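Against the bowl on the table

Posted Wednesday, February 28, 2018, by Shirley Entwistle
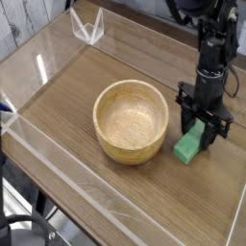

Does a table need a bowl on it at all?

Only if something gets put in it and taken out again in the same week. Otherwise it is a lid for a patch of table.

I have been reading the tidying people again, which I do every winter and always regret. This year they have all gone in for what the Zilari catalogue calls a landing bowl. You come in, you drop your bits in the bowl, and the rest of the table stays clear for ever. Florkia sells one with a leaflet tucked inside that runs to 15 numbered steps. Step one is to choose a bowl. I would have thought that was done by the time you were holding the leaflet.

My doubts go back a while. When we moved into the flat in Bunting we were given a turned wooden bowl, pale, with a thick rim, a lovely thing to pick up. It went in the middle of the table because that is where bowls go. By August it held two dead batteries, a tape measure, a sponge still in its wrapper, foreign coins, a key to a shed we no longer had, and so much paper that the rim had disappeared. The table was clear, I grant them that. The mess had simply been given a better address.

The defence, whenever I say this, is that I was doing it wrong. Abhishek Yadav, who wrote the tidying column here before me and still sends me corrections, holds that a bowl must be emptied every night. Fine. But if I were the kind of person who emptied a bowl every night I would be the kind of person who put the scissors back in the drawer, and I wouldn't want the bowl. He has not answered this to my satisfaction. His last message just said "smaller bowl".

He may have a point about size, I will admit. A wide, deep bowl asks to be filled. A saucer fills up by Tuesday and forces the matter. I tried a saucer by the door for a month and it held keys and one earring, and I never lost either. It looked mean, though, and visitors put teabags in it.

What I object to most is the price of all this calm. The big Florkia one is £93, in wood, and you are told not to put anything wet in it, or anything sharp, or fruit with soft skin. So what is left? Walnuts, I suppose. There is a discussion on the Jundia household forum with 4,000 replies on what to keep in a wooden bowl, and I read far more of it than I should have. The answers divide between lemons and "nothing, it's a feature".

I have some sympathy with the nothing party. An empty wooden bowl on a bare wooden table is a handsome sight, and if you bought it to look at then look at it and enjoy it. Just don't call it storage. A picture on the wall doesn't claim to be sorting out your post.

Ours is on top of the fridge now, upside down - I got tired of finding receipts in it. The table is no tidier and no worse. The tape measure lives on the windowsill, and I still haven't found out what to do with the key.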